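タルコナノ（Tarkonano）　デスクトップの分解・部品取りについてよくいただくご質問

窓口に届くご質問のうち、同じ週に二度以上届いたものを載せています。一度しか来ない質問のほうがたいてい面白いのですが、そちらは個別にお返事しています。料金の項目は2021年4月1日（木曜日）に改めました。

どんなパソコンを引き取ってもらえますか

タワー型とミニタワー型のデスクトップです。メーカーは問いません。動かないもの、動くけれど遅いもの、動くかどうか怖くて確かめていないもの、どれでも結構です。ノートパソコンと一体型はお受けしていません。一体型を開けるには吸盤と忍耐が必要で、当方には吸盤しかありません。

古すぎて断られることはありますか

年式ではお断りしません。錆びている、液体が入っている、生き物が住んでいた、のどれかに当てはまる場合は事前にお知らせください。三つ目は冗談だと思われがちですが、受付票にちゃんと欄があります。

持ち込む前に自分で開けておいたほうがいいですか

開けなくてかまいません。開けてしまった場合も、叱ったりはしません。外したネジは袋に入れて本体に貼っておいてください。「たぶん全部あります」と書いた付箋は、ネジの代わりにはなりません。

自分で開けてみたいのですが、何から始めればいいですか

まず電源を切り、電源コードを抜き、つながっているものを全部外します。そのあと電源ボタンを数秒押して、残っている電気を逃がします。パソコンは机の上に横向きに寝かせ、側板を外した面が上に来るようにします。立てたまま覗き込んで作業する方もいますが、ネジは必ず一番取りにくいところへ落ちます。

机は平らで、タワーより広いことが条件です。食卓でもできます。ただし食事の時間までに終わるつもりでいる方は、別の机を探してください。

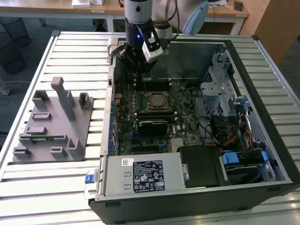 側板を外して寝かせたDELLのタワー。中央の四角い金属枠がCPUソケット、その上に並ぶのがメモリスロット。

どこから外せばいいのか見当がつきません

手前に邪魔なものがなければ、メモリからです。スロットの端にある爪を開くと板が浮いてきますから、両端を持ってまっすぐ抜きます。爪が片側にしかない機種もあります。開かないほうの爪を十分も押し続ける前に、それが爪かどうか確かめてください。

次に拡張カード、ドライブ、ケーブルの順で進めると、だいたい道が開けます。電源ユニットは最後のほうで十分です。重いわりに急いで出す理由がなく、先に抜こうとするとケーブルが全員でついてきます。

青い部品は何ですか。押しても大丈夫ですか

メーカー製のデスクトップでは、工具なしで動かせる留め具やレバーに色をつけていることがよくあります。青もその定番です。「ここは素人が触ってよい」という設計者からの控えめな許可だと思ってください。ただし許可されているのは、押す、つまむ、ずらす、までです。動かないときは向きが違うか、まだどこかが引っかかっています。力で解決した青い部品は、当方の引き出しにたくさん入っています。

CPUを外すときの注意はありますか

ヒートシンクを先に外し、ソケット脇のレバーを起こして、押さえの枠を開けます。CPUは縁を持って真上に持ち上げます。斜めにしない、裏を触らない、くしゃみをしない。

外したあとのソケットのほうが、じつは壊しやすい部品です。内側のピンが曲がると、目に見えないほどの曲がり方でも起動しなくなります。保護カバーがあればかぶせてください。なければ枠を閉じて、上にドライバーを置かないことです。空いている四角い場所には物を置きたくなるものらしく、ピン曲がりの原因で一番多いのは「ちょっと置いた」です。

赤や黄色の線がたくさんありますが、切ってもいいですか

切らないでください。電源ユニットから出ている線は束ごとコネクタで抜けます。コネクタの横腹にある爪を押しながら、線ではなく樹脂の部分を持って引きます。固いものは本当に固いので、小さく左右に揺らしながら抜きます。線を引っ張って抜けたときの達成感は、抜けたのが線だけだとわかるまでの数秒間しか続きません。

電源ユニットの箱そのものは開けないでください。ラベルに細かい字がびっしり書いてありますが、要約すると「開けるな」です。コードを抜いたあとも内部に電気が残ることがあり、この項目だけは冗談を控えます。
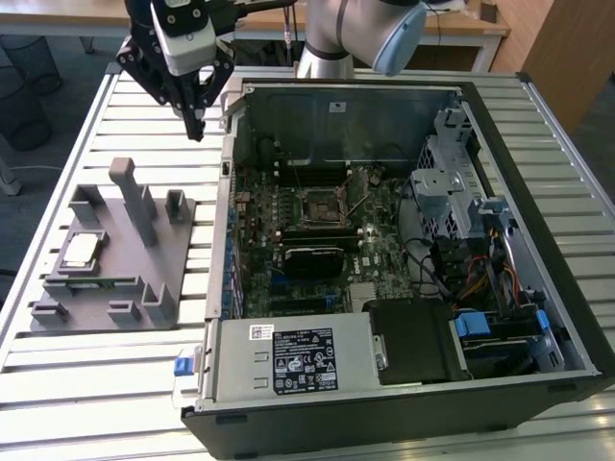
ハードディスクのデータはどうなりますか。お預かりしたドライブは本体から外した時点で番号をつけ、消去するか、物理的に壊すかを選んでいただきます。どちらも作業後に証明書をお出しします。「中身は見ないでほしい」とのご要望をよくいただきますが、見ません。人の家の写真を眺めている暇があれば、ネジの仕分けをします。

ご自分で先に抜いておきたい場合は、ケーブルを二本外し、ドライブを枠ごと、あるいは枠から引き出してください。枠は一緒に持ち込んでいただけると助かります。枠だけをなくす方がとても多く、枠だけを探しに来る方も同じくらい多いためです。

料金を教えてください

分解と部品の仕分けは一台89ユーロです。データ消去の証明書までつけると102ユーロになります。取り出した部品を別の本体に組み直す場合は141ユーロで、動作確認も含みます。買い取れる部品があれば、その分を差し引きます。差し引いたらこちらが払う側になった、という例は一月に一度だけありました。

メモリやCPUだけを売ってもらえますか

在庫があればお売りします。規格の合うものをご案内しますので、いまお使いの本体の型番をお知らせください。「黒くて四角いやつです」というお問い合わせには、まだ一度もお役に立てていません。

なお、ケース、ファン、ケーブル類はエルケン（Erken）の店頭に並べています。値札のないものは値段が決まっていないのではなく、値札が落ちたものです。床も見てください。

預けた部品はいつまで保管してもらえますか

最長で90日です。期限が近づくとメールを差し上げます。過ぎた場合は再利用か再資源化に回します。旅行中だった、引っ越し中だった、メールを読まない主義だった、のいずれも保管期間の延長には使えませんが、事前にご連絡いただければ相談に応じます。

掃除機でほこりを吸ってもいいですか

家庭用の掃除機を基板に近づけるのはおすすめしません。静電気が起きやすく、小さな部品やジャンパーを吸い込むこともあります。エアダスターと柔らかい刷毛で、屋外かベランダでどうぞ。ファンは指で軽く押さえて、回らないようにして吹いてください。勢いよく回すと楽しいのはわかります。

分解の講習はありますか

プルナノ（Purnano）の教室で、プリフィカシオン・ビダルが初心者向けの回を担当しています。持ち物は、汚れてもよい服と、壊れても泣かないパソコン一台です。泣きそうなパソコンしかない方には、練習用の本体をお貸しします。組み立てまで習いたい方は、カベジョ（Cabello）の続編講座をお申し込みください。そちらはネジが余った人から順に居残りです。

組み直したのに電源が入りません

コンセント、電源ユニット背面のスイッチ、メモリの挿し込み、CPU用の補助電源ケーブル。この順に見てください。四つとも問題なければ、余った部品がないか机の上を見てください。それも問題なければお持ちください。受付でレイレ・ブスタマンテが話を聞きます。背面のスイッチが切れていただけの場合も、彼女は顔に出しません。

お問い合わせ｜© 2021 Tarkonano｜ページの先頭へ戻る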